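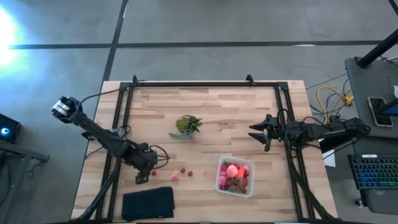

Section 3: Loading and running your first batch

By now your Caledau dryer should be out of the carton, wiped down and standing where it's going to live, so let's get some food in it. I always tell people to start with small fruit, whatever you have plenty of, and to tip it out on a big surface before it goes anywhere near a tray. A light butcher-block top like the one in the photo suits me fine, though there only four small fruits are loose on the wood and the rest sit in a clear plastic container. With all of it spread out in one layer, you spot the split ones and the soft ones in a minute or two, and you get a fair idea of how many trays you'll need. If your table is smaller than that, do it in two goes.

What you need for this section

The dryer, with all six trays
The two mesh liners (folded flat under the bottom tray when it ships)
A kitchen scale
A clean dish towel
A notebook, or the log page at the back of this guide

Before you load

1. Run the dryer empty on dial setting 5 for half an hour. There's a faint smell the first time, a bit like a new hair dryer, and I'd much sooner have that in the kitchen air than in my fruit. Open a window if you can.

2. Switch off at the wall and let everything cool. Then wipe each tray again with a damp cloth. I know you did it in Section 2. Do it again!

3. Wash the fruit, pull off any stems and pat it with the dish towel. Water left sitting on the skins just means the dryer spends its first hour getting rid of water you put there yourself.

4. Cut or prick anything with a tough skin. Grapes, blueberries and their cousins have a waxy coat that holds moisture in very stubbornly. A quick prick with a skewer is enough for grapes. Bigger things like plums want halving, with the stone out.

Note: If you dip blueberries in boiling water to crack the skins, give them a full cool-down in cold water afterward and dry them well. I skipped the drying once and had purple drips through every tray.

Loading the trays

5. Put a mesh liner on any tray that's getting fruit smaller than a grape. Shrinking fruit falls through holes that looked perfectly safe when you started.

6. Weigh out 200 grams of prepared fruit per tray and spread it in one layer, cut side up. You want to see gaps. The air in the Caledau comes up from the base and has to find its way past every piece, and a crowded tray blocks all the ones above it. (The carton shows a tray heaped with apricots, and I wish it didn't.)

7. Stack the trays and turn each one a quarter turn from the one below. The little feet click into the rim when they're seated. If a tray rocks, lift it off and try again - don't push down on it.

8. Set the lid on with the vent half open.

CAUTION: Keep the vent clear. No towels draped over the top, no cutting boards parked there "just for a second." The cutout will trip if the air can't get away, and then you have to wait for the whole thing to cool before it will start again.

Running the batch

9. Turn the dial to 5 and switch on. The fan starts before the heater, so don't worry if it blows cool air for a little while.

10. After the first two hours, swap the bottom tray with the top one and the second with the fifth. The bottom always gets ahead of the rest. Use oven mitts if the rims are too warm to hold comfortably.

11. Open the vent all the way once the pieces stop looking shiny.

12. Start checking in the late afternoon if you loaded in the morning. I can't give you one finishing time, as it depends on the fruit, the weather and how generous you were with the knife. A humid day in August can easily keep you up past bedtime. Halved plums may need to go on into the next day.

Note: Please don't try to hurry things along by turning the dial up to 6. That setting is meant for the last stage of thick vegetables. With fruit, the outside goes hard while the middle stays wet, and a piece like that feels done, goes into the jar and grows mold.

How to tell when it's done

Take a piece from the middle of a tray and let it cool on a plate. Warm fruit always feels softer than it is, so this part matters. Tear it in half and squeeze. It should bend like leather, with no beads of juice along the torn edge. Try three or four pieces from different trays, and pull out the finished ones as you go. Leaving the slow ones in for longer does them no harm.

The scale is handy as well. Write down what the loaded trays weighed and what you took off at the end. My last run of Dallwood plums came out at 188 grams for the whole batch, which looked like a sad little heap after all that work, but it tasted wonderful. Once you have a few runs in the notebook you'll know what each fruit should come down to.

Cooling and jarring

13. Switch off, take off the lid and leave the trays until they are fully cool to the touch.

14. Fill clean glass jars about two-thirds full. Close them and give them a shake once a day for a week. If you see any fog on the inside of the glass, the fruit goes back in the dryer that same day. If you see mold, throw the whole jar out.

15. Label the jars with the fruit and the date.

CAUTION: Unplug the dryer before you clean the base, and never put the base in water. The trays and lid can go in the sink. Mine have been through the top rack of the dishwasher plenty of times, but the mesh liners curl if you try that, so wash those by hand.

If you have the older Sitlow base with the slider in place of the dial, use the second mark from the right wherever I've written 5. The trays are the same and the steps don't change. Vegetables and herbs are in Section 4.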